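Hand-Held Gripper Kits: Purchasing and Planning FAQ

Last revised in May. Applies to the Fladine hand-held kit and to the collection service run from our Albers office. Pricing is by written quote only.

What is included in a kit?

One kit is two hand-held grippers, two wrist-mount cameras, four finger pads, a charging dock, a calibration board and a hard case. The computer that receives the recordings is not included. Neither is storage.

Do we need a robot arm to get started?

No. The hand-held units record the demonstrations, and the arm is needed only when you want to test a trained policy. Most buyers put the arm in a second budget period. If your funding has to be spent in one period, ask for the arm lead time before you sign for the kits. It is the longest item on the list.

How many kits should we budget for?

Work from operator hours. One kit serves one operator at a time, using both hands. A kit shared between two operators on alternating shifts is fine as long as the pads are inspected at the change. For planning purposes we use 30 usable demonstrations per operator hour on short tabletop tasks. Small-object sorting runs slower, and folding slower again.

Sutis recommends one spare gripper for every three kits. A gripper out for repair takes the whole kit out of service, as a two-handed task cannot be recorded with one.

What does lead time look like?

Kits ship 14 working days after we receive the purchase order. Spare pads ship from stock. Custom finger geometry is quoted separately, and we will not give a date until the drawing has been approved by both sides.

Can we collect in homes, or only in a lab?

Both. Home collection changes the budget more than it changes the hardware. Add travel, setup time at each address, consent paperwork and a larger allowance for lost sessions. Soft surfaces also matter. On bedding, small items settle into folds and the printed pattern competes with them for contrast, so plan more recordings per task than you would on a bare bench.

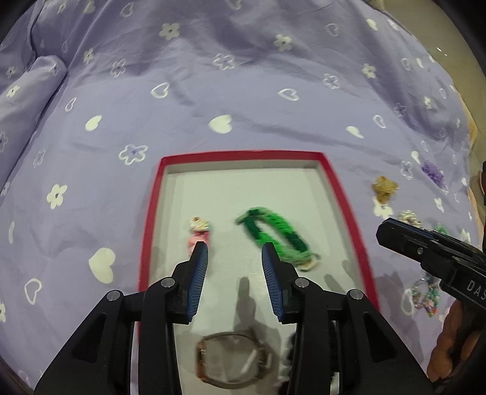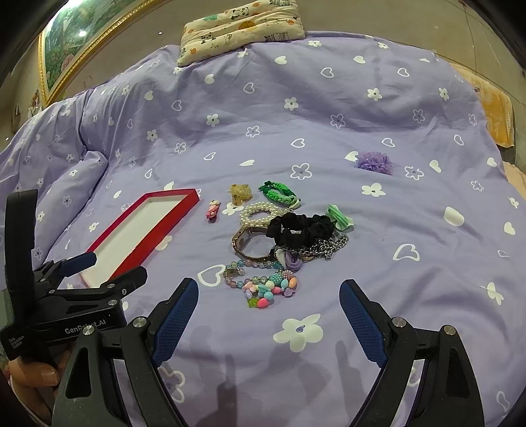 Small-item work on a bed: two hand-held grippers, a red tray, and hair accessories and jewelry on a patterned lavender cover.

Do we have to buy the props?

Yes, unless you order the managed service. Put props on their own budget line. They cost little per item but they go missing, and a purchasing department that handles them one receipt at a time will spend more on the handling than on the goods. For personal-accessory tasks, buy a mix:

Rigid items with a definite shape, such as hair clips
Loops that change shape when lifted, such as bracelets and braided hair ties
Soft items, such as scrunchies and tulle
Shiny items, such as watches and metal chain
A shallow tray or box lid to serve as a container

Choose items that differ in color from one another and, for at least part of the set, items close in color to the surface. A set where everything stands out will give you an optimistic picture of performance.

How long do the finger pads last?

We rate a pad set at 300 hours of gripping. Textiles are easy on pads. Metal chain and anything with a sharp edge are not. Replace pads in pairs. A new pad facing a worn one closes off center, and the error shows up later as a grasp offset in the data, where it is hard to find.

Can we use pads or fingers from another supplier?

You can, but the calibration file supplied with the kit will no longer apply. Budget a half day for recalibration and keep the two data sets labeled separately.

What computer and storage do we need?

Any current workstation with two free high-speed ports. For storage, record one full day of your own task before you buy anything. File size depends on frame rate and on how much the background changes, and the estimates we have given over the phone have been wrong in both directions. Buy twice what the test day suggests — raw recordings get kept longer than anyone plans for.

Is training included?

One remote session per order is included. On-site training is quoted by the day. New operators need practice before their recordings are worth keeping. Set aside the first 100 demonstrations from each new operator and review them before adding them to the main set. The usual faults are moving too fast for the camera, reaching with one gripper across the view of the other, and squeezing soft items until they bunch up.

When does it make sense to rent?

For a single project under one quarter, rent. Past that point the monthly fee adds up to more than the purchase price less a reasonable resale value. The Clellulia project rented for two months, bought at the end of the term and had the rental credited against the order. That credit is available to any customer who converts before the rental agreement closes. It is not available afterward.

Which costs do first-time buyers leave out?

Labeling and review. On the budgets we are sent for comment, nearly 30 percent of the final spend is missing from the first draft, and most of the gap is staff time after recording. Reset time is the other one. Someone has to put the items back between demonstrations, and if the operator does it, your hourly rate drops. Shipping insurance for the hard case is a small line but has held up more than one order.

Can we see the equipment before ordering?

Yes, at Albers, by appointment. Bring your own objects if the task depends on them. We do not send demonstration units by mail.

What should the purchase order say?

State the number of kits, number of spare grippers, number of pad sets, delivery address and the name of a person who can sign for the case. List software support as its own line with start and end months. Orders that combine hardware and support in one line are returned for correction.

Who handles quotes?

Kerstin Stüber, Sutis purchasing desk. Include your task description, your planned operator hours and the budget period in which the order must close. Quotes are valid for 30 days.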